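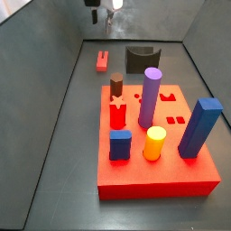
I have to put numbers on an equipment request for a second shape-sorting cell and I'm way out of my depth, so please be kind (or don't, but be specific!). We run one small arm over a gray-walled box at our shop in Woltosbridge, and all day long it picks up blocks and puts them in a board. The first cell was bought before I got here, and the paperwork is basically one line that says "robot." What I'm finding is that the arm is the easy part to price. It's everything under it that scares me. Look at the long blue prism leaning over in its hole, and the purple cylinder isn't standing straight either. Do I budget for a better board with tighter holes, or do I leave that alone and spend the money on fingers? My boss, Dilani Mollah, wants one total and doesn't want to see me again in September asking for more.

My draft so far, not counting the arm, which comes out of a different pot:

1. Board and blocks. I put down $100 for another foam board and a set of shapes. Is that silly low? I honestly can't tell, because some of the quotes I get for "custom task fixtures" are wild.

2. Fingers and mounts. Tiker quoted me $565 for a full set, meaning metal fingers, the L-shaped brackets they bolt to, and the hardware. I'd like a spare set sitting in a drawer too. I keep going back and forth on whether I need the fine ridges on the fingers or if plain is fine for plastic blocks.

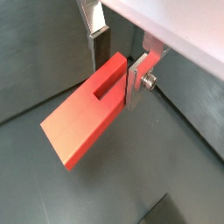
3. Walls and floor. Same matte gray as we have now. Melcombe can cut the panels, but I don't have a price back yet.

4. Cameras. One looking down into the box and a small one at the wrist, same as cell one.

5. Oops money. I have no idea what's normal. Tell me yours?

Thanks so much, and sorry it's long!
- emiko_h

----

mkudo_bench wrote:

Hi Emiko. Masanobu Kudo, I do purchasing for a couple of small labs, so this is my favorite kind of thread :)

Buy the second finger set now, on the same order. We were quoted 6 weeks on replacement fingers last year, and the cell sat there the whole time with a tarp over it while everyone asked me when it was coming. If you crash a finger into the floor of the box (you will!) you want to be swapping parts that afternoon.

On the board, $100 sounds okay for foam if somebody in house is cutting it. I'd put in for two of them. Foam holes get sloppy with use, and then you've got one cell with crisp holes and one with tired ones, and you can't compare anything between them.

----

yasuo.hirose wrote:

Gonna disagree with Masanobu on the boards. Don't buy two foam boards, buy one good board in something hard and be done with it! I know foam is cheap and it's forgiving when the arm comes down wrong, but your tall pieces will always lean in it. We went through a pile of foam ones before I finally got the hard one approved, and I wish I'd pushed for it on the first request.

Also, why is everyone so worried about fingers and not about the loose parts? My biggest surprise was replacing blocks. They go under benches, they go home in people's pockets, somebody uses the star as a doorstop. Each one is cheap, but if you're ordering singles the shipping kills you. Get a full extra set in the first order and put it somewhere with a lock. And please get the same colors again. We got a second batch that was a slightly different red and spent a week retuning.
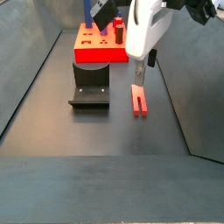
Same thing goes for anything extra you set in the box with the main board. If you've got a little holder or stand in there, write it down as its own line with its own screws and its own spare. Mine got filed under "misc" and purchasing cut the whole misc line, so I had arms and no stands.

----

mkudo_bench wrote:

Yasuo, a hard board is great right up until the first bad insertion, and then you're buying fingers at $565 a pop instead of a slab of foam. I'll take the leaning. She's asking about a budget, and foam is the line that's supposed to wear out.

But yes to never using the word "misc." Total agreement there.

----

yasuo.hirose wrote:

Fair, if your fingers are stiff. Ours have some give in the mount and we haven't bent one yet. Maybe that's the real question for her: ask Tiker what the bracket does when you hit something. If it's meant to break first, stock brackets and skip the complete spare set. That could save you a good chunk.

----

toshio_h wrote:

Toshio Honda, mostly a lurker. Can I put in a word for planning the reset? Everybody prices the robot's time and no one in my building priced the person who pulls the pieces back out and sets them on the floor for the next run. We run a board a lot like Emiko's, and that person turned out to be me, for most of a summer.

If your boss wants one total, put some hours in it. I'd also ask whether a second cell really doubles what you get done. For us it didn't, at first, as we still had one person resetting both. We ended up staggering them, so I'd clear one board while the other arm was still working.
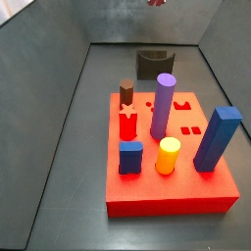 And a small one, make the second box the same size as the first, down to the angle of the walls. Ours came from a different shop and was a hair narrower, so nothing we'd worked out about reaching the pieces near the right wall carried over. Adebisi (our supplier, good people) offered to remake it, but by then we'd bolted everything down.

----

emiko_h wrote:

Oh wow, okay, this is so much more than I hoped for! I called Tiker this morning and asked Yasuo's bracket question. The guy said the bracket is the part they sell the most of, which I'm taking as a yes? He's going to send me a price for brackets by themselves. If it's decent I'll do one full set plus a handful of brackets, and I'll go with two foam boards. Sorry Yasuo!! I'd love the hard one but I can't defend it to Dilani when I don't know what our arm does to it.

Adding a line for a spare set of blocks and a line for reset hours. I have no clue how she'll react to the hours one.

Still nobody's told me their oops money though :)

----

mkudo_bench wrote:

Ha, roughly a tenth of everything except the arm. Call it "commissioning spares" and it'll go through.

----

yasuo.hirose wrote:

I do more than that, but I also have the hard board, so go ahead and laugh. Post the bracket price when you get it, I'm curious.

Related threads
- Wrist camera cable keeps snagging, who pays for the fix?
- Leasing vs. buying a small arm for a one-year project
- Matte gray panels: paint or buy finished?
- What do you keep in your spares drawer?
- Got my request bounced for the third time (rant)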